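Fourteen buses and one very slow boat 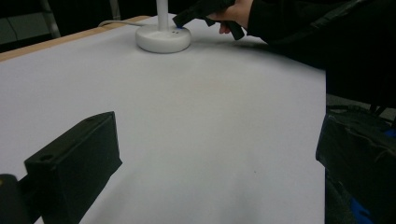 They left in February with two backpacks, a paper map and a plan to be home by summer. That was the plan. When we speak they're in Pillasach, third week of what was meant to be a two night stop, and the line keeps dropping.

"We came for the market," she says. "Missed the market. So we waited for the next one, and then it rained and they called that one off too."

He's somewhere behind her, talking to the woman who runs the guesthouse. Something about a key. He comes on the line later.

The two of them, a retired school bus driver and a former dental nurse, are traveling overland from Vallport to the coast beyond Huerta without flying. No sponsor, no book deal. A blog their daughter set up, which they update when they remember the password.

Why buses? "I drove one for most of my life," he says. "I wanted to sit in the back and look out the window."

He's kept every ticket. 14 so far, in a sandwich bag, plus a handwritten one for the boat to Porari. I ask about the boat. Long silence.

"It was supposed to take the afternoon," she says. "We got in at breakfast. There was a man with goats. I don't mean a couple goats. I slept sitting up against a sack of onions and I have to say I slept fine."

"I didn't," he says.

Porari was the place they both liked best, though for different reasons. She liked the swimming. He liked the bus station, and can talk about it for quite a while – the painted destination boards, the guy who yells out the departures, the soup. They stayed ten days. They'd booked one.

Money comes up, it always does. They set aside enough for 100 days and passed that a while back. The house in Vallport is rented out now, which wasnt part of the original idea. The tenants wanted it until Christmas. "So that sort of decided it," she says. "We can't go home, there's people living there."

Do they argue? Both laugh. Mostly about when to leave for the station. He wants to be there an hour ahead. She'd like to finish her coffee. On the road to Pillasach they sat on a wall in the dark from 4 a.m. for a bus that came at eight, and she brings this up twice during our call.

There was a bad stretch too. She got sick in the hills, couldn't keep water down, and the nearest clinic was a half day away over a road he calls "mostly a suggestion." A truck driver took them. Wouldn't take anything for gas.

"I think about him a lot," she says. "We never got an address or anything. I'd of liked to send a card."

What's next is Huerta, about 1000 miles by the route they've picked, which isnt the short one. There's a bus on Saturday. There may also be a bus before that, depending who you ask. He's asked four people.

And after Huerta? The coast, then somebody has to work out how to get back. She's heard there is a train. He'd prefer not to discuss the train yet.

The line drops again. When it comes back she's on her own, he's gone to look at the timetable.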